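3.2 Panel Width and Seam Visibility

We were surprised by how much panel width mattered! Wall murals sold online usually come as a set of strips, and buyers rarely think about the strips until they are up on a ladder. In our Besasine trial, 12 rooms were papered with the same forest print in narrow and wide panels, and 433 visitors rated how easily they could spot the seams. Wide panels did better on plain areas such as sky and mist. On busy areas (leaves, bark, stones) the two widths came out so close that we went back and checked the rating sheets.

Lighting made the picture richer still. With a lamp close to the wall, even a well-matched seam threw a thin shadow, and the Khamphan paper, with its heavier stock, showed this most.

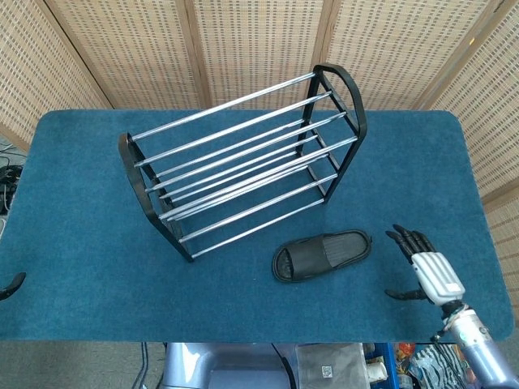
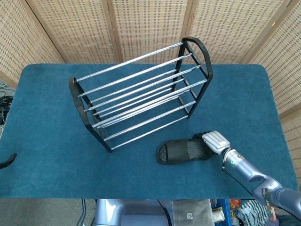
Figure 2. A shoe rack with black end frames and metal rods, on a blue-toned table covering.

Does a heavier paper always make seams easier to see?
Only under light that rakes across the wall. Under ceiling light, visitors rated the heavy and light papers much the same.

We also tried a small overlap at each seam, trimmed through both layers with a fresh blade. It is slow work, but the results were lovely, above all on the Mamham print with its long, pale gradients. Butt joints were quicker and still looked good on the busier designs. The Leltirach rooms, papered in December, were left out of this comparison and are taken up in Section 3.3, where room heating is the main topic.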